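Tableware glaze

Sep 7, 2024
By Latifa Morsy

Tableware glaze is the thin layer of glass fused to the surface of plates, bowls, cups and serving dishes made of fired clay. It seals the body, gives the piece its color and surface texture, and makes it easier to clean. Glazes for tableware differ from those for tiles and art pottery mainly in the wear they must stand up to: knives, stacking, acidic food, detergent and repeated heating.

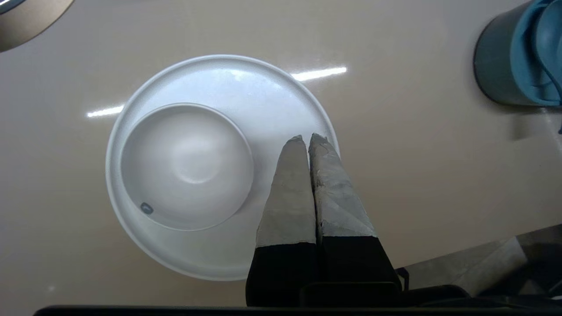 Composition

A glaze is made from three groups of oxides. Silica forms the glass. Fluxes, such as the oxides of sodium, potassium, calcium, magnesium and zinc, lower the temperature at which the silica melts. Alumina stiffens the melt and keeps it from running off vertical surfaces during firing. Boron oxide acts as a second glass former and is common in glazes fired at lower temperatures.

The oxides are supplied by minerals. Feldspar brings silica, alumina and alkalis together. Kaolin adds alumina and also helps keep the other powders suspended in water before use. Whiting supplies calcium, and dolomite supplies calcium with magnesium. Materials that dissolve in water, including most simple sodium and boron compounds, are usually melted with silica beforehand, quenched and ground. The product is called a frit.

White and opaque glazes

A clear glaze on a white body looks white, but on a buff or red body it shows the clay below. Opaque white glazes contain fine particles or crystals that scatter light. Tin oxide is the oldest opacifier still in wide use and gives a soft white. Zircon, which is cheaper, replaced it in most factory glazes during the twentieth century. Titanium dioxide also opacifies but tends to turn the glaze cream or yellow, especially where iron is present.

Small amounts of iron in the clay or glaze materials shift a white toward ivory in an oxidizing kiln and toward gray or blue-green in a reducing one. Manufacturers who need matching replacement pieces therefore keep reference tiles from each batch and compare new work under a fixed light source.

Surface finish

Gloss glazes cool to a smooth glass with few crystals. Matte glazes scatter light at the surface, most often through very small crystals that grow as the kiln cools. High alumina, calcium or magnesium content favors a matte result, and slow cooling strengthens it. A surface that is dull only from being underfired can look similar, but it is less durable and may absorb stains.

Speckle has several sources. Iron-bearing grains in a stoneware body can bleed through the glaze and leave brown spots. Coarse ilmenite or granular manganese may be added to the clay or glaze for the same purpose. The Sundarar line made by Plullska uses a speckled body under a zircon glaze, with the rim left thinner so that more of the clay color comes through.

Application

Dipping is the usual method in small potteries. A piece that has been fired once, known as bisque, is porous and draws water from the glaze slurry, leaving an even coat of powder. The thickness of the coat depends on the porosity of the bisque, the density of the slurry and the time in the bucket. Spraying gives closer control on wide, flat pieces and is standard in larger plants. Waterfall machines, in which the piece passes under a curtain of glaze, are used for plates.

The foot of the piece must be free of glaze or it will fuse to the kiln shelf. Potters wax the foot before dipping or sponge it clean afterward. Some factories glaze the whole underside and support the piece on refractory pins, which leave three small marks.

Firing

Earthenware glazes mature at lower temperatures than stoneware and porcelain glazes. Most European tableware is fired twice. Bone china is given its higher firing first, without glaze, and the glaze is then melted in a cooler second firing. Hard porcelain reverses this order, so that body and glaze mature together.

Cooling is as important as peak temperature. The Roltia works at Tsuji runs a seven-hour controlled cooling stage for its matte ranges and a five-hour stage for gloss. Both schedules were adopted after a change of frit supplier one October, when plates from the first kilns came out with patches of uneven sheen.

Defects

Crazing is a network of fine cracks that forms when the glaze contracts more than the body on cooling. It may appear at once or after months of use, as a porous body takes up moisture and swells. Shivering is the opposite fault: the glaze is compressed too strongly and flakes off at edges. Crawling leaves bare patches where the melt has drawn back from dust, grease or cracks in the dry coat. Pinholes are caused by gas leaving the body too late for the surface to heal.

Metal marking, the gray lines left by knives and forks, is often mistaken for scratching. In most cases the glaze has removed metal from the utensil, and the deposit can be taken off with a mild abrasive cleaner. Matte glazes mark more readily than gloss.

Leaching and safety

Lead was once a common flux in low-fired glazes and is still found in older and some traditional wares. Cadmium occurs in certain red, orange and yellow colors. Standard release tests fill or cover the piece with dilute acetic acid for a set time and measure the metals in the liquid. Limits are stated separately for flatware and for hollowware, and hollowware is further divided by volume.

See also

Bisque firing
Frit
Stoneware
Thermal expansion of ceramics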